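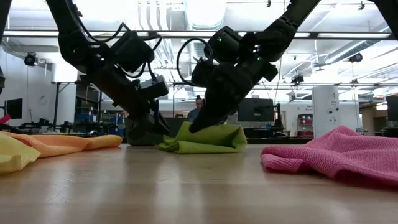

Gripper comparison, cloth station. Right arm pressing on the green one, left arm parked with its fingers on the table.

Search posts
Search

1/ Notes from two weeks of comparing grippers on cloth. Two arms, one wooden table, a set of plain cloths in different colors. Candidates are the Posora parallel jaw we already had and the Sater, also a parallel jaw but with longer travel and softer fingertips. Long thread, mostly numbers and complaints.

2/ The task is folding. Each attempt starts from a crumpled cloth dropped on the table by hand. The arms flatten it, fold it in half, fold it again, and one gripper presses the stack. An attempt counts if the final fold holds for five seconds and no corner sticks out more than a finger width.

3/ Same arms throughout. Same controller, same wrist cameras, same overhead lights. The only thing swapped was the gripper, always on both sides. Mixed pairs would be interesting but I didn't want to explain the results to anyone.

4/ We ran 214 attempts on the Posora and 222 on the Sater. The counts don't match because Rawan Tannous ran one more short session on the Sater on Thursday while I was rewiring the other bench. I kept her attempts in. Dropping them doesn't change anything below.

5/ Flat pinch from the tabletop is the hard part. A single layer of thin cloth on a smooth surface gives the fingers very little to close on. The Posora fingertips are stiff with a square edge, so they either get under the cloth or skid over it. There is no middle setting that I could find.

6/ The Sater tips flex on contact. They drag a small ridge of cloth up between the fingers and then close on the ridge. It's slower, and it works over a wider range of approach heights. On the Posora I had to hold the approach height within 2 mm or it missed.

7/ Terry is the exception. The loops catch on anything, so both grippers pick it up easily and both have trouble letting go. The Posora released it cleanly more often. The Sater tips hold on to a loop or two, and when the arm lifts away the top layer comes with it.

8/ Workaround for the terry release: open, wait half a second, back off sideways along the fold, then lift. Colleen Hiebert suggested the sideways part. I had been adding more opening width, and all that did was knock the fold over.

9/ Pressing. I expected no difference here and there is a clear one. With the fingers closed, the Posora gives a narrow contact patch and leaves the cloth bulging on either side of it. The Sater patch is wider and the bulge is smaller, but the tips bend under load and the commanded height stops meaning much.

10/ So for pressing on the Sater, use motor current and ignore height. I ramp down until current crosses a threshold, hold, then lift. The threshold needs setting per cloth. Anyone who wants one number for all cloths is going to be disappointed.

11/ Cables. The left arm carries more slack than the right, and the slack is looped around the upper and middle joints. At some wrist angles the bundle pulls on the wrist and the tip drifts a few millimeters over the length of a fold. I spent a full afternoon blaming the gripper for this.

12/ Check it before you compare anything: run the empty arm through the full fold path, hold at each waypoint, and measure the tip against the table. Then repeat with the cables tied differently. If the two runs disagree, fix that first.

13/ Cameras. The wrist view is good until the gripper is close to the cloth, and then the fingers cover the part you care about. Longer Sater fingers make this worse. Siu-ming Tse tilted the camera mount a little further out and got some of the view back, at the cost of clearance near the table.

14/ The table is light colored and slightly glossy, so it picks up reflections from the ceiling lights. Pale yellow cloth against that is the worst case for our edge detection. Orange and green are fine. I'd rather have a matte table, and I have asked for one.

15/ Controller. Both grippers run off the Marwat board at the same rate. The Posora takes position commands and reports position and current. The Sater takes the same, plus a force limit that the manual describes in one sentence. It limits something. I have not been able to map its units to newtons.

16/ Jarmo Lehtinen put a load cell under the fingertips and stepped the limit up. Below the lower third of the range there was no change in measured force. Above that it looked close to linear. We're treating the bottom third as dead and moving on.

17/ Wear. One Sater tip tore at the base after about 20 hours of running. The rest look okay — some polishing on the inner face, no cracks. Posora tips show nothing at all. Replacement Sater tips take five minutes if you have the small driver and much longer if someone has borrowed it.

18/ Speed. Posora is faster to close and noticeably faster over the whole fold when it doesn't miss. Once you include retries, the Sater comes out ahead on thin cloth and behind on terry. Median times only. I don't trust the means, there are a few attempts where the arm sat waiting on a vision timeout.

19/ What I'm doing with this: Sater on both sides for thin cloth, Posora if the job is mostly towels. I'd like to try Posora bodies with the soft tips on an adapter. Ho-yin Lo has drawn one and it's waiting on a print.

20/ Not tested: wet cloth, anything with buttons or seams, anything bigger than the table. Also not tested is the Irov three-finger hand, which several of you asked about. It's supposed to arrive in October and the mounting flange is different, so don't expect numbers quickly.

21/ Correction to 6/: the height tolerance was measured with the old wrist calibration. I redid a short set after fixing the cables and it's a bit looser than I said. The Posora still misses more. Will post the new figure when I have enough attempts to stand behind it.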